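Do you need the standing desk?

June 2021

Every spring the furniture people find a new way to tell us that chairs are killing us. This year it is Trakstead, whose flyer has landed in our mailbox twice and claims that standing at work burns an extra 100 calories before lunch. No source is given. I wrote to ask for one and got a discount code.

I don't doubt that sitting all day is bad for your back. Mine has complained for years. But standing all day isn't much kinder, as anyone who has worked a checkout or a hair salon will tell you. Sore feet, stiff knees, and a desk that wobbles when you type.
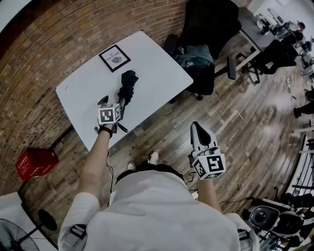

Then there is the price. The basic Trakstead model is $197, and that gets you a hand crank. The one in the flyer, with the motor and the memory buttons, costs a good deal more. Plureo sells a mat to go with it, which makes me wonder how comfortable the standing was supposed to be in the first place.

A reader in Brukside put her laptop on an ironing board for 4 weeks before deciding. She went back to her chair and bought better shoes. I'd try something like that before spending a cent. Get up when the phone rings, walk to the mailbox, and if there is a flyer in it, you know where the recycling goes.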